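Does Aid Money Reach the Classroom? What I Learned from the Urport Budget

Final report, Global Development Seminar
May 22, 2025

Why I picked this

I went into this project thinking I'd write about hunger, and then I got completely stuck on school funding (my advisor saw that coming, I think). Our reading packet had a chapter on countries that spend more on debt payments than on education, and I wanted to see what that looks like up close, in one district, with real line items. So I chose Urport, a port district with a lot of families who moved in from the dry inland villages, and I read everything I could get my hands on.

What I read

Mostly I used the district's own budget books, which are long and badly scanned, plus the yearly reports from the Peseck Fund, which pays for teacher training there. I also read 34 letters that parents sent to the district office about fees. Those were the best part! A budget table says "household contribution" and a letter tells you that means selling a goat in October so two kids can have notebooks.

I made one big spreadsheet and color coded it by who the money came from. It took me most of a month and I redid it twice, once after I found out that the fiscal year there doesn't start when I assumed it did. Oops. 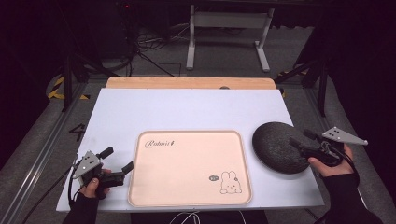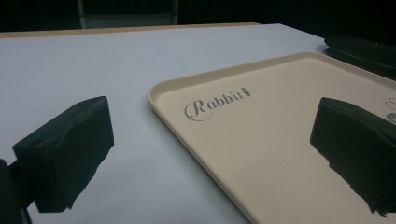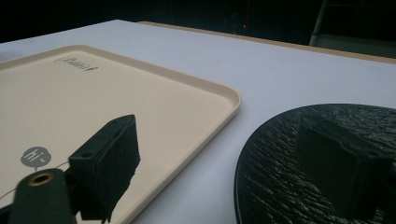
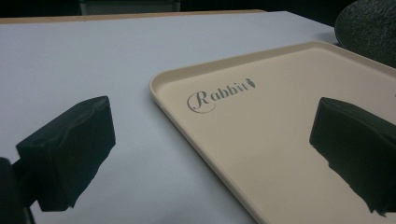 The white tabletop with its light wood edge.

What I found

The first thing is that the training money does arrive. I was ready to write an angry paper about missing funds, and I couldn't, at least not about Peseck. The trouble is what happens after that. Teachers get trained and then leave for Grirden, the bigger city up the coast, where the pay is better and there's reliable bus service. The district ends up training people for somebody else's schools.

The second thing is fees. Primary school is free by law, but the schools in Wike, the poorest part of the district, still ask for money for chalk, repairs and exams. It comes to about 200 a year per child in local currency, and a family with 3 kids in school really feels that. Several parents wrote that they keep the older girls home first, and I had to stop reading for a while after that one.

What I'd do differently

I'd start with the letters and go to the budget second. I'd also try to get numbers from Grirden, so I could show where the teachers went and how long they stayed, because right now that section leans on the district's word alone. My conclusions about fees are stronger, but they still come from parents who had the time and the schooling to write a letter, and plenty of people in Wike don't.

Next semester I want to look at whether a housing allowance would keep teachers in the district. The budget book has a line for one, and it's been sitting at zero for two years.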